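Stallano opens clothing repair and folding room in Skamdale

5 August 2020

SKAMDALE – A small room for sorting, mending and folding used clothing has opened on the ground floor of the old Flumemar building, next to the bus depot. The room is run by Stallano, the secondhand clothing exchange that has operated from a market stall in the town for the past 6 years.

Stallano moved in after its lease on a storage unit in Dağdelen ended in February. Shirts, sweaters and children's clothes dropped off by residents are now checked in Skamdale and go out to the stall from there. The exchange handled 400 garments in its last full month at the old address.

Clothes are worked on in small piles. Checked shirts are among the most common items handed in, along with plain tops in pinks and reds, and they are laid out on a flowered cloth before anyone decides what happens to them.
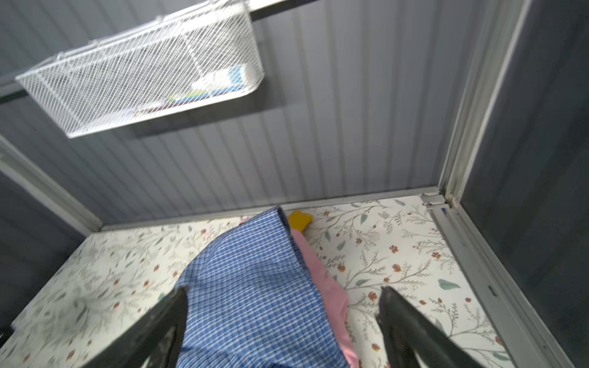 İlker Uysal said he had brought in two bags of shirts over the summer and would rather see them worn than cut up for rags. He added that he would like the drop-off hours to run later, as he finishes work after the room has closed.

Stallano said the hours would be looked at again in the fall. For now, clothing can be left on weekday mornings between nine and noon. Bags should be tied and no heavier than 25 pounds. Shoes, bedding and coats are not accepted – there is no space to store them.

Every garment is looked over for missing buttons, torn seams and stains. Items in good order are folded and set aside for the stall. Those needing a small repair are kept back, and a simple job such as a loose hem or a button is usually done the same week. Anything past mending goes to a textile recycler outside town.

Cotton shirts take the most time. Sleeves come in twisted or inside out, and the collars and cuffs have to be opened up to see how worn they are. A shirt is then buttoned at the top, laid face down and folded in from both sides, with the sleeves turned back along the body. Knitwear is folded in half and rolled.

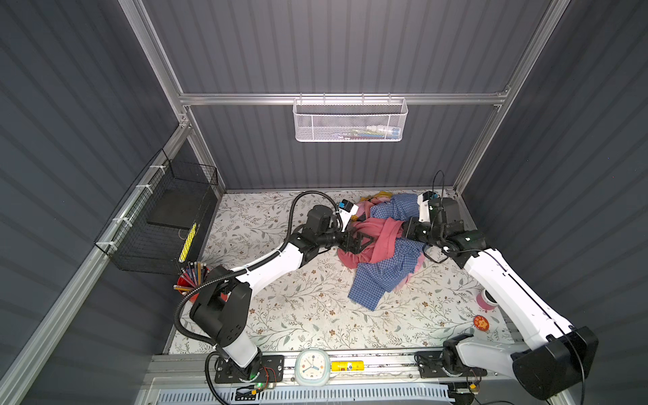
The exchange sorts by size first and by color second. This was changed after shoppers at the stall complained that they had to dig through whole boxes to find one child's size. Boxes now carry a size on the short side and a color on the lid, and four boxes are taken to the market at a time.

Prices will stay as they were. Adult shirts cost $4 and children's clothing is sold by the bag. Shoppers who bring in clothes of their own can trade one item for another of the same kind, which was how the exchange began.

Money from the stall pays for thread, buttons, boxes and the rent on the new room. Stallano said the rent is slightly lower than it was in Dağdelen, and that the shorter drive to the market saves a trip each week. Flumemar, which still owns the building, has agreed to a two-year lease with an option for a third.

Not everything from the old unit has made the move. Two clothing rails and a pressing table are still in Dağdelen and will be brought over once a doorway at the back of the building has been widened. Until then, ironing is being done off site and clothes that need it are held in a separate box.

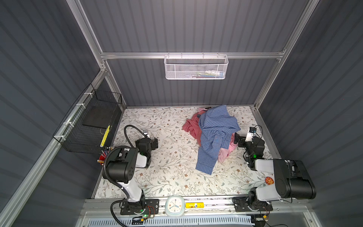

Stallano also plans to offer a mending hour once the rails are in place. Residents would be able to bring one garment each and be shown how to sew on a button, close a seam or patch an elbow. Needles and thread would be supplied. A small charge is being considered to cover materials, but no amount has been set.

The market stall remains open during the usual market hours. Clothing for the exchange should be taken to the room and not to the stall, where there is no longer anywhere to keep it. The entrance is on the depot side of the building, through the green door.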